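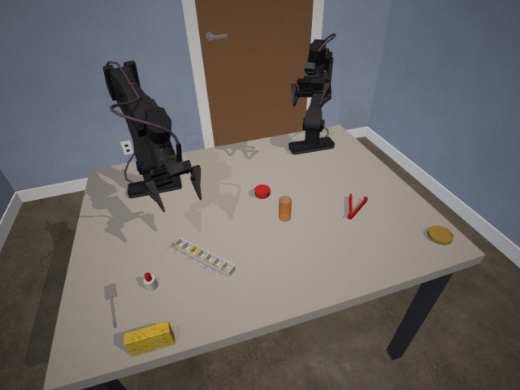

Notebook, two-arm sim bench
July, started 9:40
Posted by the Gulis planning desk

Picking up from the settle-time problem. The Sorkex planner was still returning left-arm paths that swing the elbow wide before the gripper comes down near the tray. I set the elbow cost to 3 and left the right arm's config alone.

Ran 100 seeds with the old cost and 100 with the new one, same object layout for both. Old cost: 43 plans had at least one wrist reversal. New cost is clearly lower, but I haven't separated the reversals from plain timeouts yet, so no number goes in here until I do.

Other changes this morning:
- collision padding on the tray is now set per object
- the Wommont scene loader writes the seed into the log header
- tabletop friction is back to the default, someone had left it raised

Then the wrist view from the left arm, on the power strip and letter card setup. The right arm comes into this view from the top and the perception node has to mask it out before fitting the orange cylinder. The mask is built from joint states, and I suspect those are one step behind the render. 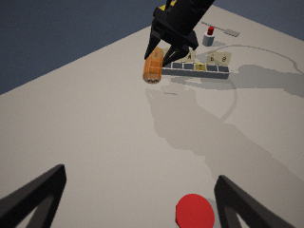 Nyberg thinks the lag is in the mask publisher and wants the timestamps compared before anybody touches the renderer. Fair enough. I added a print on both sides. The mask message does carry the older stamp, but only when both arms are being commanded – with one arm parked the stamps match.

Moved the mask call to after the physics step. Replayed the same log and the stamps agree now. Still need to check the fit itself on a fresh run.

Back to the tray layout after lunch with the new cost still on. 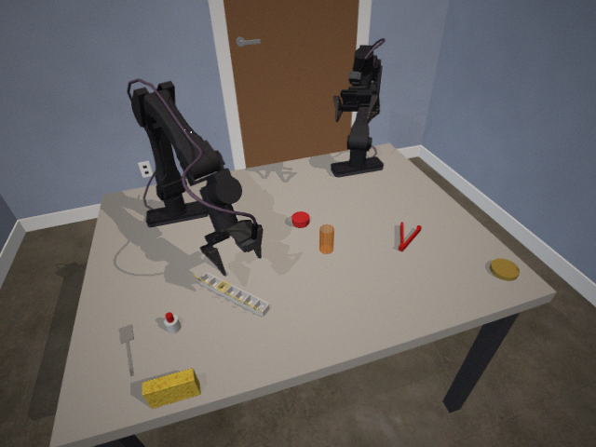

Does the elbow cost need to be retuned for every layout? One value should hold as long as the arm bases stay put, because the cost only looks at joint angles and never at the objects.

To do: split timeouts from reversals, rerun with the padding off, push the loader change.

Comments

gulis_tools: Which branch has the mask fix? I only see the loader commit.

planning desk: Local for now, will push it with the loader.

wommont_ci: Nightly fails if the seed is missing from the header, so old logs need converting first.

Last updated: July, 16:15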